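Right, thread time. I've been testing the Brumell two-arm starter kit in the workshop since August and a few of you asked if it's worth the money. Short version: mostly yes, with moans.

1/
What you get: 2 arms, grippers already fitted, a wrist camera, a fat bag of screws and a setup guide that assumes you've done this before. I hadn't. Solène Lebrun talked me through the first evening over the phone, bless her.

2/
Price. I paid 600 for the pair, and the single-arm version is 300, so there's no discount for buying both (cheeky). Clikstead do a rival kit for less but you have to print all the brackets yourself and my printer is a sulky beast.

3/
Setup took me most of a Sunday-ish sort of afternoon and then a bit more after tea. The arms themselves went together fine. Cables are the pain — wherever you run them, you'll wish you'd run them somewhere else.

4/
Grippers! My favourite bit. Chunky black fingers, nice wide opening, and they feel like they'd survive being dropped. View from the wrist camera, with the orange-handled pliers between the fingers and the other arm holding the red ring:
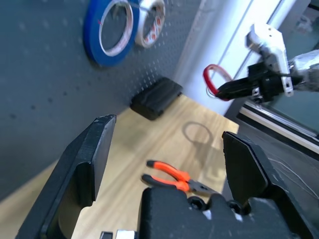
5/
CAMERA
Better than I expected for something that small. Do keep in mind that the gripper's own base hides whatever is right up close, so I've got into the habit of checking the angle before I close on anything long.

6/
SOFTWARE
Hmm. You teach it by moving the arms by hand and saving each position, and that part's lovely. Then you want to change one position in the middle and you have to redo everything after it?? I've emailed Brumell. Edmund Michalski on their support desk got back to me in 15 minutes and says it's on the list, so fair play to him.

7/
Would I buy it again? Yeah, I think so. If you only want one arm to muck about with, get the single and add the second later, they pair up fine. Iwona Lis has the older version and says the new fingers fit that too — haven't tried it myself.

8/
Next up is sorting screws by size. Will post how it goes. Questions in the replies please, my DMs are a mess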